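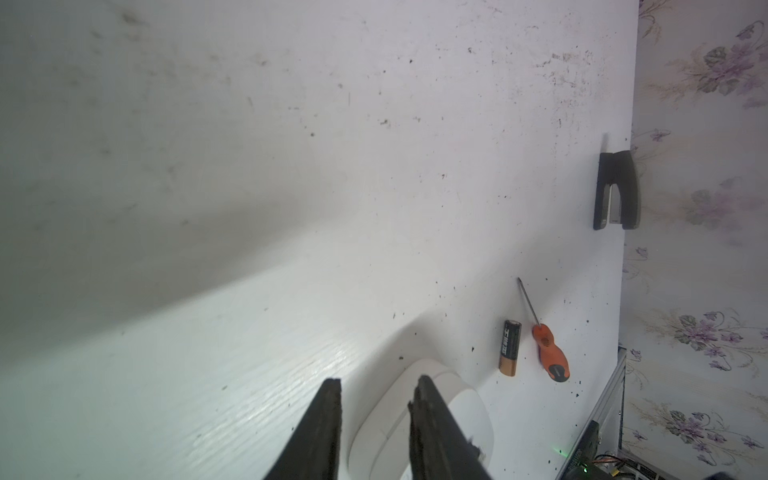
Anexo 1: vista da câmera do punho, garra aberta, com a pilha AA e a chave de fenda ao lado da peça branca.

Chamado: Kit Plisau, garra fecha antes da hora e larga a peça
Produto: braço de bancada Plisau com garra de dois dedos e câmera de punho
Categoria: Garra / calibração
Situação: Resolvido, com acompanhamento
Aberto em: 20 de agosto de 2021

Mensagem inicial do cliente

Boa tarde, pessoal do suporte! Antes de mais nada, queria dizer que estou gostando muito do kit. Comprei para uso próprio, montei no quarto dos fundos num fim de semana comprido, e a montagem foi bem mais tranquila do que eu esperava para quem nunca tinha mexido com isso (o manual de vocês em português ajudou demais, parabéns a quem traduziu). O problema começou agora, quando passei para a rotina de separação, aquela que vem pronta no Jirix com o nome "recolher miudezas".

O braço desce até os objetos direitinho, para em cima, abre a garra e aí, quando vai fechar, fecha cedo. Com a chave de fenda ele costuma acertar, porque o cabo é grosso e dá para pegar de qualquer jeito. Com a pilha ele às vezes belisca só a ponta e ela sai rolando. E com a peça branca arredondada, que é lisa e meio oval, ele fecha, sobe uns dedos e solta. O grampeador eu nem tento mais.

Já fiz o seguinte: reiniciei a controladora, reinstalei o Jirix do zero, refiz a calibração dos dedos pelo assistente e troquei a força de fechamento de 180 para 200. Com 200 melhorou um pouquinho na pilha e piorou na peça branca, que agora escapa para a frente feito sabonete. Mandei o anexo tirado logo que a garra parou aberta sobre a mesa, acho que dá para vocês verem bem a posição.

Se precisarem de mais alguma coisa é só pedir, fico até tarde mexendo nisso mesmo. Um abraço!

Resposta do suporte (Hyun-seo Jang)

Olá, boa tarde! Muito obrigada pela mensagem tão detalhada e pelo carinho com o manual, vou repassar o elogio. Fico feliz que a montagem tenha corrido bem, e vamos resolver essa garra juntos, com calma.

O anexo ajudou bastante. A peça branca aparece entre os dedos e um pouco atrás deles, com o dedo direito tapando uma parte dela. Uma captura só não me deixa medir profundidade, mas a minha primeira suspeita é que o braço esteja parando antes do ponto de preensão, e aí os dedos apertam a curva da peça em vez do meio. Numa superfície lisa e arredondada isso basta para ela escorregar, e quanto mais força, mais ela é empurrada para fora. Combina com o que o senhor contou sobre o 200.

Outra coisa que notei é a luz. A parte de baixo da mesa, à esquerda, está bem clara, e em cima fica uma sombra acinzentada. O tampo também tem uns pontinhos escuros de sujeira espalhados e umas manchas perto da borda. Nada disso estraga o equipamento, fique tranquilo, mas a rotina de separação usa o contraste com o fundo para achar o contorno dos objetos, e uma peça branca em cima de um tampo branco já é o caso mais difícil que existe para ela. Os pontinhos entram na conta como se fossem borda.

Peço que faça, nesta ordem:

1. Volte a força de fechamento para 180.
2. Passe um pano no tampo e deixe secar.
3. No Jirix, abra Ferramentas, depois Câmera de punho, depois Deslocamento, e anote os valores que aparecem ali antes de mudar qualquer um.
4. Rode a calibração de deslocamento com o cartão quadriculado que veio na caixa. É um procedimento separado do assistente dos dedos, e muita gente faz só o primeiro.
5. Repita a coleta só com a peça branca e me conte.

Se for possível, me diga também qual jogo de dedos está montado. O kit sai de fábrica com os dedos lisos, e os texturizados são vendidos à parte pela Ahn.

Um abraço, Hyun-seo

Resposta do cliente

Oi, Hyun-seo! Pode me chamar de você, por favor, "senhor" me faz olhar para trás procurando o meu pai.

Fiz tudo na ordem. Confesso que o pano saiu bem mais escuro do que eu gostaria de admitir. Os dedos são os texturizados da Ahn, comprei junto e montei direto, nem tirei os lisos do saquinho. Será que devia ter avisado o programa?

Os valores de deslocamento estavam todos em zero, menos o último campo, que dizia 3. Rodei a calibração do cartão e ela parou no meio, com a mensagem "referência não encontrada". Tentei outra vez, mesma coisa. Na terceira fechei a cortina, aproximei a luminária e aí passou! Depois disso a peça branca veio na garra e ficou, mas a pilha continua rolando de vez em quando.

Resposta do suporte (Hyun-seo Jang)

Que boa notícia! E sim, é isso mesmo: o programa precisa saber dos dedos. Os texturizados têm outro comprimento, e com o perfil dos lisos selecionado o Jirix calcula o ponto de parada errado. Vá em Ferramentas, depois Garra, depois Perfil dos dedos, e escolha "Ahn texturizado". Em seguida repita as duas calibrações, primeiro a dos dedos e depois a do cartão, com a luminária do jeito que funcionou.

Sobre a pilha, a rotina pronta aproxima a garra sempre na mesma orientação. Num objeto cilíndrico vale marcar a opção "alinhar ao eixo maior", que vem desligada. O ciclo fica um pouco mais lento, mas os dedos fecham pelos lados e ela não tem para onde rolar.

E já que estamos aqui, uma sugestão sem pressa: quando tiver um fundo escuro fosco à mão, experimente colocar sobre o tampo. A Lunlow tem uma manta que alguns clientes usam, mas uma cartolina preta presa com fita resolve igual para testar.

Resposta do cliente

Hyun-seo, você é um anjo! Troquei o perfil, refiz as calibrações, marquei o alinhamento e deixei rodando enquanto jantava. Foram 580 ciclos no contador do Jirix e a rotina não parou em erro. A pilha agora vem certinha, a peça branca também. A cartolina fica para a semana que vem, que a papelaria daqui já estava fechada.

Só uma reclamaçãozinha, de quem gosta do produto: essa tela do perfil dos dedos podia aparecer sozinha na primeira vez que a gente liga. Passei dias culpando a câmera, coitada. E o grampeador, tem jeito?

Resposta do suporte (Hyun-seo Jang)

Anotei a sugestão e já encaminhei para a equipe do Jirix. Há uma versão prevista para dezembro com o assistente inicial refeito, e vou pedir que o perfil dos dedos entre nele, embora eu não possa prometer.

Quanto ao grampeador, tente cadastrá-lo como objeto próprio, em Objetos, Novo, com a captura feita de lado. A rotina de miudezas espera coisas pequenas e baixas, e em pé ele confunde a altura de aproximação. Se não der certo, responda por aqui mesmo que o chamado reabre sozinho, e mande junto o arquivo de registro da pasta Jirix/registros.

Mudo a situação para Resolvido, com acompanhamento.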